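Why do gears have teeth?

Danuta Marciniak's class at Cornwood sent me 166 questions in October (yes, I read every one) and this was my favourite. It came from Soo-ah Choo, who also wanted to know if gears ever need a dentist. Sort of, Soo-ah! I'll come back to that.

First, what is a gear? It's a wheel with bumps all the way round its edge. The bumps are the teeth. They don't bite anything. They fit into the gaps between the teeth of another gear, so when one wheel turns it pushes the other one round too.

Now imagine two plain, smooth wheels pressed together. Turn one and the other might turn as well, but push a bit harder and they'll slip, like socks on a shiny floor. Teeth stop the slipping. Each tooth gives the next one a shove, then another tooth comes along and does the same, over and over, quicker than you can say it.

Try this with a friend. Make two fists, stick your knuckles out and fit them into your friend's knuckles. Slide your hand sideways. Their hand has to come with you, doesn't it?

Here's a puzzle that had me scratching my head when I was little. If one gear turns the way a clock goes, which way does its neighbour turn? The other way! Put a third gear on the end and that one goes the same way as the first. I drew arrows all over my exercise book before I believed it.

Size matters too. Say you have a little gear with 16 teeth, and it's turning a bigger one with 32. The little one has to go all the way round 2 times to get the big one round just once. So the big wheel goes slower, but it can push harder. Swap them over, with the big one doing the turning, and the little one whizzes round twice as fast. A hand whisk works like that – you turn the handle slowly and the beaters go mad.

Gears can be as wide as a house door or small enough to lose in a carpet. Lots of them are tucked away inside things where you'd never think to look. Once you know what the teeth look like you start spotting them.

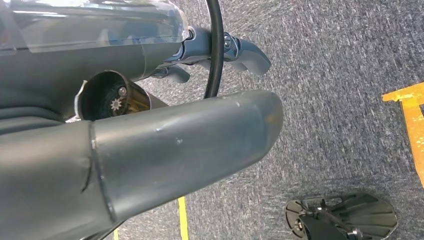
Can you find the small silver gear inside the metal tube? There's a round screw head close by.

See how short the teeth are on that one? A gear's teeth have to match the teeth of its partner, or they won't fit together properly.

And the dentist? Well, teeth can wear down or snap, and a gear with a missing tooth may skip or get stuck. You can't give it a filling, so usually somebody has to put in a new gear. Many metal gears get a dab of grease as well, which helps the teeth slide past each other. Please don't try that with your own.

Words to remember
Gear: a wheel with teeth.
Mesh: what we say when the teeth of two gears fit together.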